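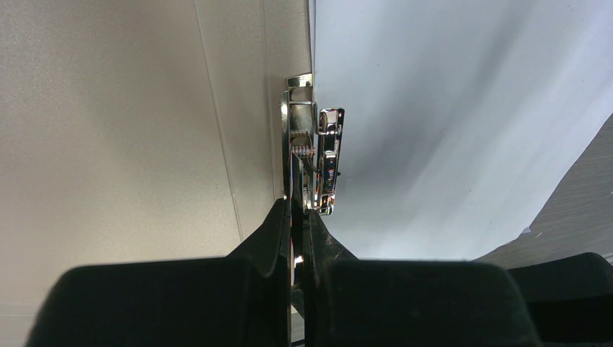 Get Involved > Current Calls > Nallside Sleep Diary Trial

About | Current Calls | Past Results | FAQs | Contact

Wanted: people who sleep badly and doubt this will help

The sleep industry would like you to believe that you are one purchase away from eight hours. A weighted blanket, a magnesium drink, a ring that scores you out of a hundred before you've had a cup of tea. We run a small independent testing group at Nallside, and over the years we've looked at plenty of these things. Most of them left people sleeping the way they slept before, a bit poorer.

So we are not going to tell you that our next trial will change your nights. We don't know whether it will, and we'd be wary of anyone who claimed to.

What we're testing

The Pranditz method is an evening routine sold as a booklet and a set of audio tracks. It asks you to keep a fixed getting-up time, write down tomorrow's worries before dinner, and listen to a 20-minute recording in bed with the lights off. The sellers say that users "reset their natural rhythm within a fortnight". We asked what was meant by a natural rhythm and how they knew it had been reset. The reply was friendly and ran to two pages, and we still couldn't say.

Parts of the routine are sensible enough. A regular getting-up time is old advice, and it's free. What we'd like to find out is whether the paid bits add anything to the free bit.

We bought the booklets ourselves at full price. Pranditz has no say in how the trial is run, won't see the results before you do, and has not given us a cent.

How it will work

We need 149 adults. You'll be put into one of three groups by a random draw:

Group A follows the whole Pranditz routine, recordings included.

Group B keeps the fixed getting-up time and nothing else.

Group C listens to a recording of the same length, in which a pleasant voice reads from a gardening manual.

You can't choose your group and you can't swap. If you have your heart set on the recordings, please don't apply, as people who feel short-changed tend to drop out in the second week and the numbers become very hard to read. Anyone in B or C can have the Pranditz material afterwards, for what it's worth.

The trial lasts six weeks, beginning in February. Each morning you fill in a paper diary: when you went to bed, when you think you fell asleep, how often you woke, when you got up, and how you feel. It takes a few minutes. We know that people are poor judges of when they fell asleep. We've used wrist trackers in the past, and when we wore two brands on the same arm they disagreed by more than an hour, so we're back to paper and we'll be open about its limits.

You'll come in twice, once at the start and once at the end, to our rooms above the Chávez bakery. Each visit takes under an hour. There are stairs and no lift. If that's a problem, tell us and we'll do both visits by phone.

Who can take part

You should be 18 or older, live within reasonable travelling distance of Nallside, and have had trouble getting to sleep or staying asleep on at least 3 nights a week for the past few months.

We can't take you if you work night shifts, have a baby under 12 months at home, have been diagnosed with sleep apnoea, or have started or changed any sleep medication in the last couple of months. Please don't stop taking anything in order to qualify. If your GP has you on something and it has been steady, that's fine, just put it on the form.

People who've already bought the Pranditz booklet are out as well, sorry. Having paid for a thing does odd stuff to your opinion of it.

You don't need to believe in the method. Keen believers are welcome too, provided they can fill in a diary on a bad morning without rounding up.

What you get

A payment of $506, in two parts: half at the midpoint and the rest at your final visit, once the diary is handed in. A diary with gaps is still a diary, and we'll pay for it. A diary filled in all at once on the last evening with the same pen and the same bedtime is something we have seen before - we won't pay for that.

Reasonable bus and train fares are covered if you keep your tickets. Parking isn't.

You'll also get a plain summary of the results, whatever they show, before they go up on this site. It may well say that nothing much happened. Our last sleep trial, of the Hondwood pillow, found no difference that we could distinguish from chance, and we published that with the same size heading we'd have used for a miracle.

What could go wrong

Not a great deal, but we'd sooner say it here than in small print. A fixed getting-up time can make you more tired in the first week. If you drive for a living or work with machinery, think about whether that suits you, and talk to your doctor first. Some people find that keeping a sleep diary makes them fret about sleep. You can pull out whenever you like without giving a reason, and you keep whatever you've been paid so far.

This is not treatment. If your sleep has fallen apart suddenly, or you're feeling very low, please see your GP instead of waiting for us.

Your information

Diaries carry a number and no name. The list matching numbers to names is held separately and destroyed after the results are published. We don't sell addresses, and we won't be sending you offers on mattresses.

How to apply

Ask for a form at the Nallside office, or ring during opening hours and we'll post one out. There are two pages of questions, some of them dull. Answer the one about alcohol truthfully; it won't rule you out by itself and we'll never mention it to anyone.

We had 2,002 enquiries for the pillow trial, and almost half came from people who wanted to know where to buy the pillow. We can't help with that. If you meet the conditions above you'll go into the draw for a place, and everyone who sends back a form will hear from us by the end of January, including those who miss out.

Phones are answered from 9.30 am to 4 pm. The bakery can't take forms or messages, so please don't leave them at the counter.

Contact | Privacy | Complaints | © Nallside Testing Group | Back to top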